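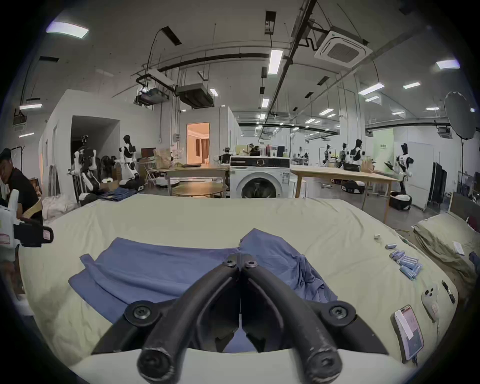 A blue garment laid out on a table.

Selmont's wonder winger and the trouble with a good month

By Dwynwen Rees

It takes very little to make a star in the lower divisions. Leilani Ostrowski scored twice on her first start for Selmont, once more from a corner that nobody cleared, and by the end of the month the club shop had printed her name on a scarf. The local radio phone-in had her playing for her country by Christmas.

I would like to believe it. I watched four of those matches from the open end at Sturbridge and at home, and she is quick, brave and strikes the ball cleanly with either foot. She also spent long parts of each afternoon out of the game, hands on hips, while the full-back behind her dealt with two runners. That part doesn't get into the clips.

The clips matter more than they used to. Selmont signed up last July with Kodel, a scouting service that gives every player a score and sends a list of names to clubs willing to pay for it. Ostrowski is near the top of the list for wide forwards. Shivam Goel, the Selmont manager, brings this up a lot. When I asked him what went into the score, he said it was "all sorts, sprints, touches, the lot", and moved on to the weather.

I asked Kodel the same thing and got a brochure.

My doubts have less to do with the player than with how few minutes all this rests on. She has played over 800 for the first team. A striker can have a fine run over that stretch and then go until spring without another goal. Ask anyone who remembers Ilgın Çetinkaya's first autumn at Sturbridge, when she could not miss, and her second, when she was left out of the squad for the cup tie. Çetinkaya coaches the under-16s there now and is kinder about it than I am.

"They weren't wrong about me in the autumn," she said. "They just stopped looking. Defenders didn't."

Defenders have started looking at Ostrowski too. Against Wannasri they showed her down the outside every time, doubled up when she cut in, and she had one shot. The crowd of 1249, Selmont's best of the season, went home talking about the referee. 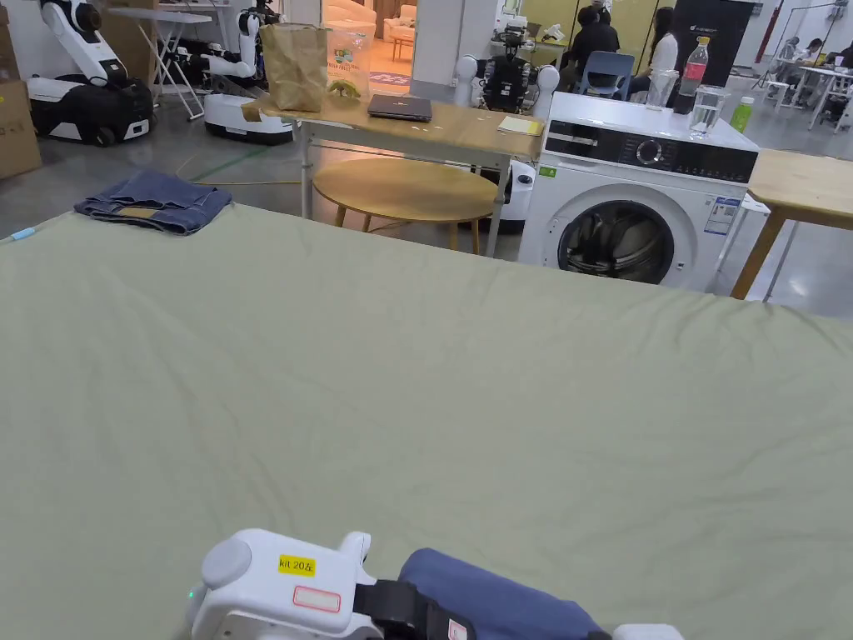
What the club wants from her

The sums are simple enough. Selmont have sold their best player in each of the past two summers and have finished lower each time. Vandana Mittal, who runs the club's business side, told me there was no plan to sell Ostrowski. She said the same of the goalkeeper, who left 20 days later.

Mittal's case is that a sale pays for the next signing, and on paper it does. I have yet to see the next signing arrive. The money from the goalkeeper went on drainage for the training pitch, badly needed, and on the Kodel contract, whose price the club won't give.

Ostrowski herself seems the least excited person in the building. She spoke to me for ten minutes after training, mostly about her crossing, which she thinks is poor. I agree with her. She stays behind to work on it with one of the reserve keepers until the floodlights are switched off at nine.

Goel says she will start again at Wannasri in the return match, on the left this time, with a more cautious full-back behind her.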